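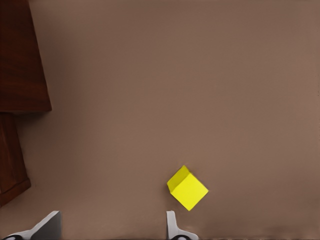 One reader wrote in to ask whether the Ditley crossing talks are over now that both sides have gone home, and the short reply is no, they start again in May! We get versions of that question every week, so the page has been brought up to date with everything we can answer so far.

What are the talks about?
The border crossing at Ditley, and who may use it. Bustidero shut its side to lorries in the winter after a row over customs checks, and Jin answered by stopping day passes for farm workers. Both governments now say they want it open again (a big change in tone, and a very welcome one).

Who is at the table?
The two foreign ministries, plus observers from Buvinthorpe, where the first round was held. The observers can suggest wording but have no vote.

Has anything been agreed?
Yes! The day passes are back for 78 farm workers on the Jin side, and ambulances can cross at any hour. Lorries are still being turned round and sent by the coast road, a detour that adds 5 hours.

What is the hold-up over lorries?
Inspections. Bustidero wants its own officers present on both sides of the line. Jin has offered a shared post with mixed teams, and the draft we have read runs to 12 pages, most of them on who stamps what. It's a marvellous read if you like that sort of thing, and we do.

Can I cross on foot?
If you live in either border district, yes, with an identity card. Everyone else needs a visa, and the gate closes at 6 in the evening.

Will the deal need a vote in parliament?
In Bustidero it will. In Jin the cabinet can sign alone, though three opposition parties have asked for a debate first.

Where can I read the draft?
The Buvinthorpe text is on our documents page, with our notes in the margin. Do send us corrections, we love getting them. Please put the page number in the subject line.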